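4.3 Failures at the basket hand

The produce task was our main test of two-arm work in the Feterby room. The robot carries a shopping basket with the right hand, picks vegetables from the open bins with the left hand, and must keep the basket handle in a safe grip during the whole trial. We expected most of the trouble on the picking side. In the first week of June, however, the errors that stopped a trial came mainly from the hand which does the easier job (Figure 4).
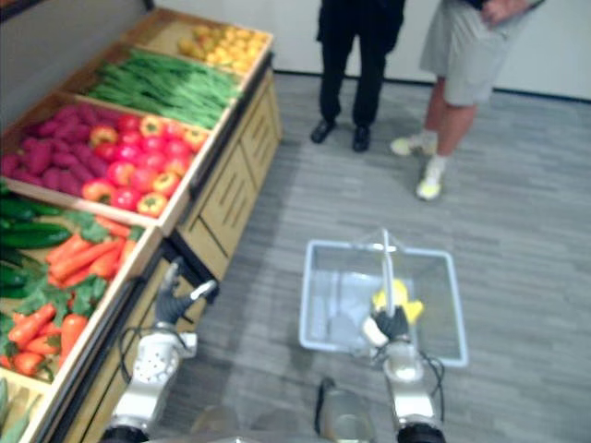
Figure 4. The right gripper at the basket handle, with the left arm near the carrot crate.

The fault is simple to describe. When the left arm starts a long reach toward the display, the body controller moves the trunk a little to the side. The right arm should correct for this movement. In the failed trials the correction came 500 ms too late, and in this time the handle could turn between the fingers. The grip monitor, a module we call Vesent, reads only the motor current of the fingers. A handle that turns slowly does not change this current very much, so Vesent continued to report a good grip until the basket was already lost.

We ran 37 trials with the original settings. In 10 of them the handle slipped so far that the operator pressed the stop button. We count a trial as failed also when the basket did not fall, because a person who stands near the robot cannot know if it will.

A second problem was found on the left side. After a stop, the left hand goes to a waiting pose with the fingers pointing to the floor (Figure 5). This pose was chosen in an earlier project, Frota, where the robot worked at a table and no one walked near it. On open floor it is a poor choice. The thumb is the lowest part of the hand, and the planner used a hand model in which the thumb was shorter. The distance to objects on the floor was therefore smaller than the planner believed.
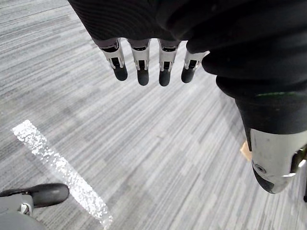 Figure 5. Left hand above the carpet, fingers pointing down, seen from the wrist camera.

Hanneke Mulder, who reviewed the logs on September 6, 2022, noticed that the two problems can meet. If the basket slips and the stop is pressed during a reach, the left arm moves down to the waiting pose while the right arm is still holding an unstable load. We had tested each case alone — never both together. We do not have a recorded collision, but we consider this a safety matter and not only a question of success rate.

The worst moment for the grip is when the left hand has closed on a vegetable and raises it from the bin. Both hands are then loaded, and the controller gives priority to the arm that is moving. Carrots were harder than we thought. They are held at the thick end, and the long free part makes the wrist correct its angle several times before the transfer to the basket can begin.

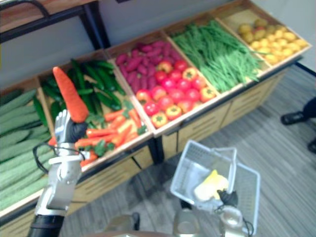 4.4 Changes to the controller

We made three changes. The trunk motion is now sent to both arms in the same control cycle. Vesent compares the angle of the handle with its angle at the start of the trial, and it stops the reach when the difference is more than 30 degrees. After a stop, both arms stay where they are until the operator releases them with the Cleron hand unit. The old waiting pose has been removed from the software, and the hand model has been corrected to the real length of the thumb.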